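The Inventory

The tenancy at Petthorpe ended at noon, and the schedule allowed four hours for the back bedroom. She had written the schedule herself, on squared paper, with a column for the item, a column for the destination and a column for remarks. The remarks column was narrow.

The form from Enriquez Lettings was dated 06/02/2018 and ran to 19 pages. It defined a room as clear when the floor, the walls and all fixed surfaces could be inspected without moving anything. By that measure the back bedroom was not clear. It had been the child's room, then the spare room, then the room where things were put until somebody decided.

She began with the bed. The mattress was to stay, and so was the beige headboard, entered on page seven as padded, good. Everything resting on either had to be sorted into keep, give or discard. Bedding still in its plastic went to keep. Soft toys went to keep, provisionally. Wrappers went to discard. Food was a separate category, to be checked by date and eaten or thrown away before the van came.
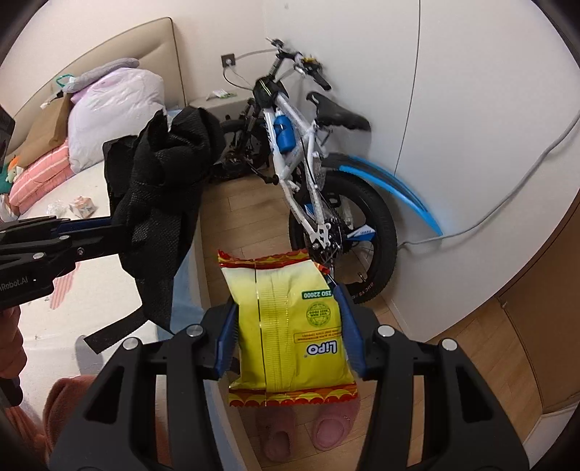 The Lipo went in the food bag. The black mesh garment took longer. It had a strap, and the strap suggested it belonged with something else, but the other part was not in the room. She entered it as clothing, one, incomplete, and put it with the washing.

The bicycle was a matter of measurement. The hire firm, Trureo, had allotted her a space 182 centimetres long between the wardrobe and the van doors, and the white frame would fit it with the handlebars turned. Whether the child still fitted the bicycle was outside the scope of the form. She wrote Ostness in the destination column, which was the new address, and left the remark blank.

At eleven she reached the bedside cabinet. The cabinet belonged to the landlord. The small packet on top of it did not, and for this there was no line. She drew one with the edge of the form, wrote packet, green and white, and under destination put coat pocket - left.

Then she went to find the tape.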